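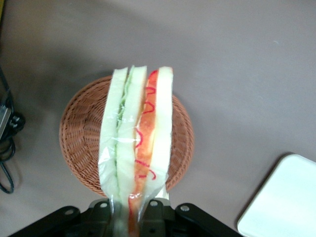 wrist cam, sandwich into basket, gripping by the twisted bit of the bag

gallegos_itzel
Right so this is from the new batch. 83 demos of the wrapped toy sandwich so far, all teleop, all picked up by the neck of the bag. Question for anyone who's done bagged stuff – do I keep going like this or mix in grips round the bread? Policy trained on the first lot goes for the neck every time, even when the neck is folded under and there's nothing to grab. Just pinches air and carries on to the basket quite happy.

dendetis
Mix. You've taught it one grip so it knows one grip. Also your basket is right behind the thing, do you ever move it?

gallegos_itzel
Basket moves a bit between episodes. Tray hardly ever, fair point

villiment_mod
disagree with dendetis sorry. Two grip styles in one small set and you get something in the middle, we had exactly this with bread rolls. Came down halfway between the two and squashed them. Pick one, do it properly, then add the second as its own task with its own label

dendetis
That's your model averaging, not the data. Depends what she's training

villiment_mod
it's always the data

M. Esquivel
Can both of you say how many episodes you had? At Vavent we got mixed grips working on crinkly bags but it took 700, and I wouldn't have trusted it at 83. Shiny plastic is the other headache – those streaks across the wrap shift as soon as the wrist turns. We recorded half with the blinds down. Helped more than anything we did to the grips.

gallegos_itzel
Hadn't thought about the light. Table's darker at the far end anyway so there's some variety for free?

M. Esquivel
Only if you start episodes there. Put the sandwich in the dark bit on purpose, and start some with the neck tucked under and show it the nudge to free it. Keep your fumbles as well, as long as you recover in the same episode.

villiment_mod
no don't keep fumbles!! it learns the fumble. cut them

M. Esquivel
We kept ours. 1151 episodes in the final set, loads of them ugly. Cutting them gave us an arm that froze after the first miss.

dendetis
+1 keep them

gallegos_itzel
ok. Doing neck grips only for now, plus tucked starts, fumbles in but tagged so I can train it both ways. Will move teh tray too. Results in June if the arm's free – Maricruz did you tag yours by hand?

M. Esquivel
By hand, with a pedal. Press when it goes wrong, press again when you've got it back. Will dig out the script tonight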